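4.2 Door closing effort in the Zultdale prototypes

The first thing we learned about the Zultdale, Cutulen's small electric delivery car, is that its doors are wonderfully easy to measure and surprisingly hard to agree on. Drivers on a parcel route open and shut the front left door all day long, and the feel of that door shapes their opinion of the whole vehicle. Bhattacharjee and Pramanik had already shown this for the older Ahonen van, where a new door seal cut wind noise and made drivers grumpy at the same time. We were delighted to get the chance to repeat their work on a car whose body was still being tuned.

Closing speed was read at the latch with a light gate, and cabin pressure with a sensor clipped to the sun visor. Each door was shut with all windows up, then with the rear vent flap taped over.

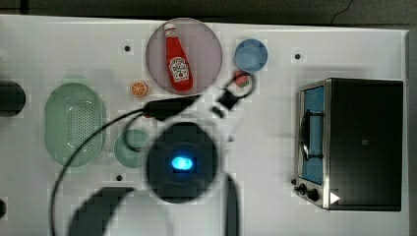 Why does a tightly sealed electric car need a harder push on the door? The air inside has fewer ways out. A gasoline car of the same size often has larger openings in the firewall, and in the Zultdale most of those are gone, so the closing door has to squeeze the cabin air through the rear vents.

We recorded 595 closings on nine cars. Of these, 544 ended with the door fully latched, and the other 51 stopped at the first catch. Nearly all of the partial closings came from the cars with the taped flap, a much cleaner split than we had hoped for!

Seal hardness mattered too, though less than expected. The softer of the two Cleltano seals gave a lower closing speed on every car, and the gap was widest on cold mornings. We had planned to run the cold tests in April and were lucky with a late frost — one Thursday before sunrise gave us more usable closings than the whole week before it.
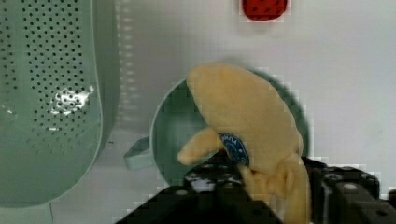

The harder seal kept its shape better at the lower rear corner, where the door skin curves in toward the sill. On two cars the softer seal rolled under at that corner and had to be seated again by hand. We kept those closings in the data, marked as such, and taking them out moves none of the results described in this section.

Drivers' own ratings add a lovely twist. After the measurements we asked a group of route drivers to shut each door as they normally would and to score it from "too light" to "too heavy." We received 109 scores. Doors with the lowest closing speed were often rated too light, and several drivers wrote that they did not trust the latch. The best-liked doors sat in the middle of the range and made a short, low sound as they latched. Sound was never part of our plan, but it came up so often in the written comments that we now think it deserves a study of its own, and we would love to see someone take it on.

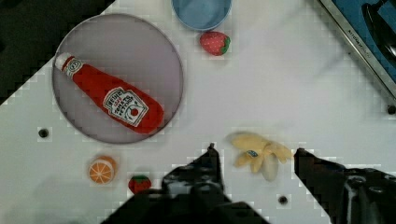
Figure 3. White tabletop from above, with toy food, a plate and two black gripper fingers.

4.3 Vent size and cabin pressure

The taped flap is an extreme case, so we also tested two vent sizes that could go into production. The larger vent lowered peak cabin pressure on all nine cars. It let in a little more road noise from the rear axle, which Stöcker's team picked up on the rough track and barely noticed on smooth asphalt. Ouazzani and Thambiah suggest a flap with a lighter hinge, which would open sooner under the same pressure and leave the vent size alone. We tried one sample on a single car, with the softer seal fitted, and its peak pressure fell close to that of the larger vent. A full set of hinges is now being made for the remaining cars.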